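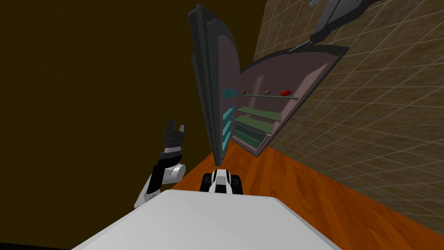
Finlay Rennie asked us to put the shortfall first this time, so we have. Of the 61 households in Brevholm that signed up for the kitchen scraps trial, 39 were still putting out a green caddy in December.

Home | Programs | Reports | Grants | Contact

Filed under: Community waste, Progress reports

The Ronda organics program set out to divert 1000 kilograms before the first review. The weighbridge dockets say we got there. I'm wary of that figure. Two of the heavier loads came in after the storms and were mostly garden clippings, which were never meant to go in the caddies, and the contractor doesn't weigh them separately.

The household survey is no firmer. Seven people filled in the long version, and all of them were already composting at home. Minttu Jääskeläinen would like to report "strong satisfaction". I would leave that until we hear from the people who dropped out.

Spending is on budget, apart from liners. The compostable ones split when full, and Radu Bogdan has been buying a thicker grade out of the printing line. We ask that you approve the transfer — it has already happened, in practice.

Next quarter we will doorknock the households that stopped and ask the contractor for separate weights. The Leltano extension should wait until both are done.

Prepared by Sointu Ahonen

Contact us | Privacy | Back to top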